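組込みGPUドライバ移行検討会 議事録
2024年9月30日

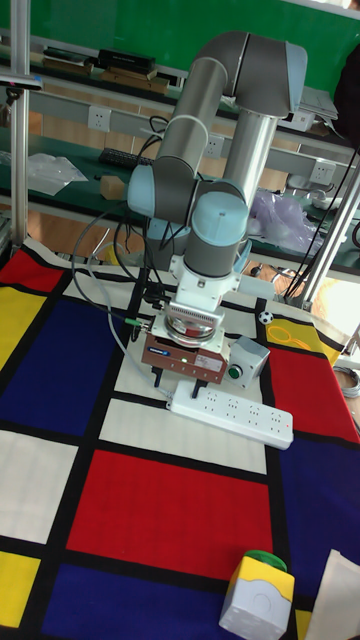 出席：Felista Masanja(議長)、Aparecida Magalhães(記録)、ドライバ担当、コンパイラ担当、評価担当
欠席：電源設計担当(書面で意見提出)
配布資料：資料1 タイルサイズ比較、資料2 シェーダコンパイラ差分一覧、資料3 メモリ帯域測定結果、資料4 電源設計担当意見書

1. 前回議事録の確認

前回議事録を確認し、第4項の「頂点キャッシュ」を「頂点属性キャッシュ」に訂正のうえ承認した。前回の宿題のうち、割込みレイテンシの再測定は未了。測定用ボードの改版待ちであり、次回に持ち越す。

2. Windbergコアの描画方式について

ドライバ担当より資料1に基づき報告があった。
現行のNilleseoコアは即時描画方式であり、深度バッファとカラーバッファの読み書きがすべて外部メモリに出る。Windbergコアはタイルベース遅延描画方式で、タイル内の深度比較とブレンドはオンチップメモリで完結する。外部メモリへの書き戻しはタイル確定時の1回となる。
タイルサイズは16×16と32×32の2種をレジスタで選択できる。32×32ではビニング段のリスト長が短くなるが、MSAA 4倍を有効にするとオンチップメモリの容量を超え、ハードウェアが自動で16×16に落とす。この切替えはドライバから検出できないため、性能カウンタの値の解釈に注意が必要である。

質疑：
Masanja：切替えの発生をファームウェア側で記録できるか。
ドライバ担当：ステータスレジスタに該当ビットがない。タイル確定回数から逆算する方法はある。
Masanja：逆算の処理は評価用ビルドに限定すること。製品ビルドには入れない。
コンパイラ担当：フラグメントシェーダ内でdiscardを使う場合、遅延描画の隠面除去が効かない。UI合成系のシェーダに該当箇所が残っている。
ドライバ担当：アルファブレンドへの置換えで対応可能と考えるが、描画順序の変更を伴う箇所がある。個別に確認する。

3. シェーダコンパイラの差分

コンパイラ担当より資料2の説明。
回帰試験のシェーダ1000本のうち、19本が新コンパイラでエラーとなった。内訳は、精度修飾子の省略によるものが14本、残りはループ展開の上限超過である。
精度修飾子については、旧コンパイラがフラグメントシェーダのfloatを暗黙にmediumpとして扱っていたことが原因。仕様上は既定の精度が定義されていないため、新コンパイラの動作が正しい。シェーダ側を修正する。
ループ展開の上限超過は、ガウスぼかし系のシェーダに集中している。縦横2パスに分離すれば上限内に収まる見込み。ただし中間バッファが1面増える。

Magalhãesより、エラーにならないシェーダでもレジスタ割付けの結果が変わっており、スピルの発生有無を確認すべきとの指摘があった。コンパイラ担当はスピル量の一覧出力を追加する。出力形式はCSVとし、列の順序は既存の命令数レポートに合わせる。

4. メモリ帯域測定

評価担当より資料3の説明。
測定にはTodicoボードを使用した。GPUクロックは200 MHz固定、DVFSは無効。負荷は地図描画、UI合成、動画重畳の3種である。
地図描画では、ポリゴン数の多い縮尺でビニング段の書込みが増え、タイル方式の利点が小さくなる。UI合成では全画面の半透明レイヤを重ねた場合の差が最も大きい。動画重畳はYUV変換をディスプレイコントローラ側で行うため、GPUの方式による差はほとんど出ない。

質疑：
Masanja：地図描画のビニングデータは圧縮しているか。
評価担当：していない。圧縮を有効にするとドライバの初期化で停止する。既知の不具合としてベンダに照会中。
Magalhães：測定時のフレームバッファ形式は。
評価担当：RGB565である。製品仕様はRGBA8888のため、再測定が必要。
ドライバ担当：ストライドのアラインメントも形式により異なる。再測定前に設定値を送付する。

資料3の値は参考値とし、方式選定の根拠には用いないこととした。

5. 電源設計担当意見書の取扱い

議長が資料4を読み上げた。要旨は次のとおり。
・GPUドメインの電源遮断からの復帰に、オンチップメモリの初期化時間が加わる。
・遮断の判定閾値を現行のままとすると、UI操作の直後に遮断と復帰を繰り返すおそれがある。
・閾値をドライバのパラメータとして外に出すことを希望する。

ドライバ担当より、閾値のパラメータ化は可能だが、カーネルのランタイムPM側にも自動サスペンド遅延の設定があり、二重管理になるとの説明があった。協議の結果、ドライバ独自の閾値は廃止し、ランタイムPMの設定に一本化する方向で電源設計担当と調整する。本件は未決とする。

6. Rweyemamuブランチの扱い

旧ドライバの保守用であるRweyemamuブランチについて、議長より3月末での凍結案が示された。評価担当から、出荷済み機種の不具合修正が凍結後に発生した場合の手順が不明確との意見が出た。
凍結後の修正はタグから派生した個別ブランチで行い、本線への取込みは行わない。この条件で凍結案を了承した。ビルドサーバの旧ツールチェーンは削除せず、読取り専用で残す。

7. 決定事項

・タイルサイズの初期値は16×16とする。32×32は評価用の設定として残す。
・精度修飾子の省略はシェーダ側で修正し、コンパイラに互換オプションは設けない。
・帯域測定はRGBA8888で再実施する。
・Rweyemamuブランチは3月末で凍結する。

8. 宿題事項

・discardを使用するUI合成シェーダの一覧作成と置換え可否の確認(ドライバ担当)
・スピル量一覧出力の追加(コンパイラ担当)
・ぼかしシェーダの2パス化と中間バッファの使用量見積り(コンパイラ担当)
・フレームバッファ設定値の送付(ドライバ担当)
・RGBA8888での再測定、およびビニングデータ圧縮に関するベンダ回答の確認(評価担当)
・ランタイムPMへの一本化に関する電源設計担当との調整(Masanja)
・割込みレイテンシの再測定(評価担当、継続)

9. その他

Magalhãesより、性能カウンタの名称が資料ごとに異なるため、ベンダのレジスタ仕様書の表記に統一したいとの提案があり、了承した。資料1および資料3は次回までに改版し、差し替える。
次回の日程は、測定用ボードの入荷を確認後に議長が通知する。

記録：Aparecida Magalhães
確認：Felista Masanja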